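Hekel Hand Teaching Grip
Manual demonstration tool for parallel-finger robot cells
Item no. 541

Most of the demonstration kits we have sold over the years were bought on the strength of a video, and a fair number came back. So we will begin with what the Hekel does. It is a gripper on a handle. You hold it, you do the job yourself, and the camera on top records what the fingers saw while you did it. The recordings go to whatever training software you already use. The Hekel does not program your robot, and owning one does not mean you will have a working cell by October.

What it is good for is picking from mixed bins. Writing rules for a bin where every item is a different shape is slow work. A person with a grip in hand can give you a pick, then another, for as long as their wrist holds out. 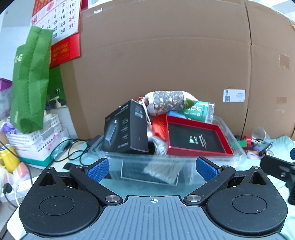

Wrists do give out. The maker's leaflet talks about full shifts of recording. Our own tester, Tainá Macedo, stopped well before that and now changes hands with a colleague every half hour. Plan for three people if you want a long session, and expect each of them to grip a little differently. Some buyers like that variety in their data. Others spend days sorting it out.

On quantity: the leaflet suggests 2,000 demonstrations for a new task. We have seen simple picks come together with fewer, and we have seen bagged goods go badly with more. Anything soft, clear or shiny deserves its own trial before you commit to a number.

Hand grip or remote control?

We also stock the Romia remote arm set, where the operator drives the real robot from a matching pair of handles. It is slower and costs a good deal more, but every motion recorded is one the robot has already made. With the Hekel, you can easily reach in at an angle your arm cannot manage – and you will find out later. If your robot is mounted close to a wall or a shelf, look at the Romia first.

In the box
Hand grip with fingers fitted
Camera mount
Spare finger pads, one pair
Data cable, 3 m
Printed setup card

Not included
Camera, computer, training software, robot-side fingers. The Olaniyan finger set fits most common flanges. Dullura fingers do not match the Hekel in length, whatever their fit chart says.

Returns
Unused grips can come back within 30 days. Finger pads are wear parts and are not covered by the warranty.

Page last checked Feb 10, 2021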